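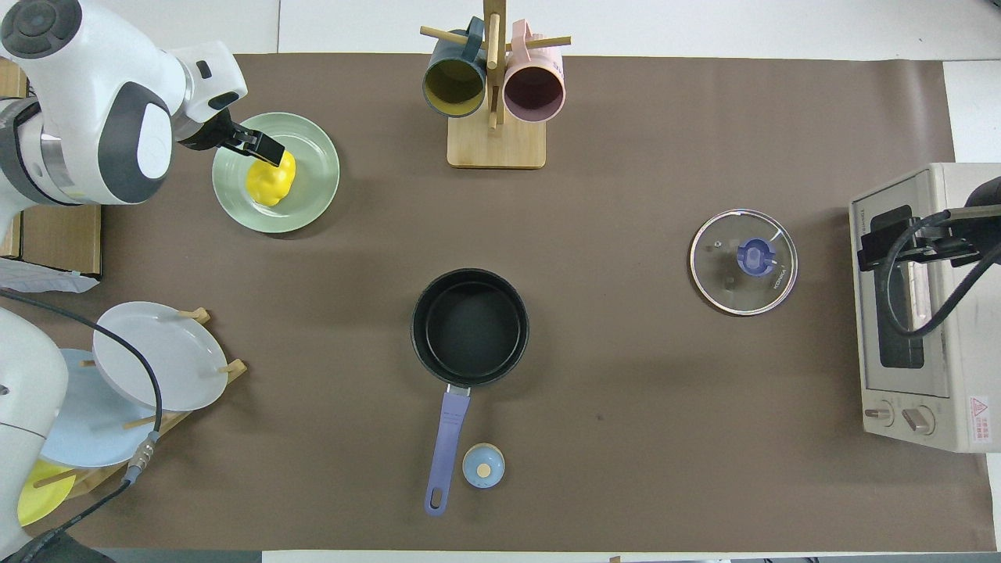

Set 814. White table with brown mat: saucepan, lid, mug tree, plate rack and toaster oven.

Table kitchens: gallery and notes

This page belongs to the Irley table kitchen record, which covers cooking and washing-up arrangements set out on a single table. It is meant for people fitting a small kitchen into a room with no built-in worktop. The entry is shown first, with working notes on the types of item in it. Dimensions in the notes are planning figures for a new layout and were not taken from the table shown.

Entry checked 30th September. Text by Llinos James, with corrections from Llinos Maddocks.

The mat

Set 814 has a large brown mat over most of a white table, with the pan and lid both lying on it. A mat of this size marks out the working area and takes the small knocks that would otherwise go to the table surface. It should lie flat right up to its corners. A mat that has been stored rolled can be turned face down under a few heavy books overnight.

For a new layout, allow a clear working depth of 400 mm in front of anything that stands upright. Less than that and sleeves start to catch on pegs and handles. A table 700 mm deep will take this with a row of standing items along the back.

Mats are entered in the record by colour and coverage only. Makers' names are left out unless they can be read.

Saucepan

The pan is black nonstick with a long lavender-purple handle that has a hanging hole near its tip. It would go on a hook as easily as on a shelf, and a hook is the better use of space where there is a wall within reach. Fix the hook high enough for the base of the pan to clear whatever stands beneath it.

Nonstick pans should not be nested bare. Put a folded cloth or a sheet of kitchen paper between one pan and the next. Wooden or silicone tools are suitable; metal ones are kept in a different pot so that they are not picked up by mistake. Let the pan cool before it goes into water.

A long handle adds a good deal to the floor area of a pan. When measuring for a drawer or a shelf, measure the whole length from the far rim to the end of the handle, and then try the pan in the space on the diagonal as well – this often settles the matter.

Lid

Clear glass, thin metal rim, blue plastic knob. There is small dark lettering on the glass, not transcribed for this record.

Lids laid flat take up as much table as the pans they cover. The usual answers are a wire rack, a rail on the inside of a cupboard door, or a slot in a plate rack if the knob will clear its neighbour. Leave room for fingers at the rim. Check the screw under the knob from time to time and tighten it by hand with the right size of driver. Glass lids with a chip at the edge are withdrawn from use and struck off the list.

Mug tree

Light wood, square base, horizontal dowel pegs on a single post. The mugs on it are dark teal-blue with a mustard-yellow inside and pale pink with a darker mauve-pink inside.

A mug tree needs more width than its base suggests. Measure it loaded. Hang mugs on opposite sides first, then fill in, so that the weight stays over the post. Mugs with small or square handles may not go on to thick dowels, and it is worth taking one along when buying the tree. Pegs that have worked loose can be taken out, cleaned of old glue and set again with a wood glue suited to damp rooms.

At Eren the mug tree was moved to a side shelf in January and came back to the table within the month. The shelf was too shallow and handles were being knocked. The record keeps both positions.

Plate rack

The rack is wooden with vertical dowel pegs, and stands at the near left corner with plates in it. The round plate out on the mat, a pale sage green with a raised rim, has a bright yellow item on it in the shape of a small pepper.

A rack at a corner is easy to reach, but keep it clear of the edge itself. Check the peg spacing against the thickest plate in the set; bowls and plates with deep rims often need every second gap. If the rack is used for draining, stand it on a tray and empty the tray daily. Bare wood left in standing water darkens at the joints first. A light coat of food-safe oil 2 times a year is enough in a dry room.

Plates with raised rims hold a little water at the foot when stood upright. Turn them after a few minutes, or wipe the rim with a dry cloth before putting them away.

Toaster oven

Cream, with a dark glass door window and beige control knobs below it, placed at the far right. The door faces left, across the mat.

Turning an oven side-on saves length along the back of a table but uses some of the working area whenever the door is open. Before settling on this position, open the door fully and mark where it reaches. Pans, lids and cloths stay behind that mark while the oven is on. Follow the maker's instructions for clearance at the back, sides and top, and read any warning label on the casing before first use. Leads should run to the socket by the shortest route that keeps them away from hot surfaces.

The crumb tray, where one is fitted, is emptied with the oven unplugged and cold. Wipe the window with a damp cloth and a little washing-up liquid. Scouring pads mark the glass.

Small loose items

A light-blue round piece with a tan centre, the size of a bottle cap or thereabouts, lies beside the pan handle. It is entered as unidentified. Items of this size are better kept in a shallow dish, which can be lifted off in one movement when the mat is wiped.

Related entries

Gimham: wall rail and hooks, no table.
Jendonon: folding table, plate rack at the back.
Eren: mug tree, both positions.

Corrections to any entry should quote the set number and say which item is meant.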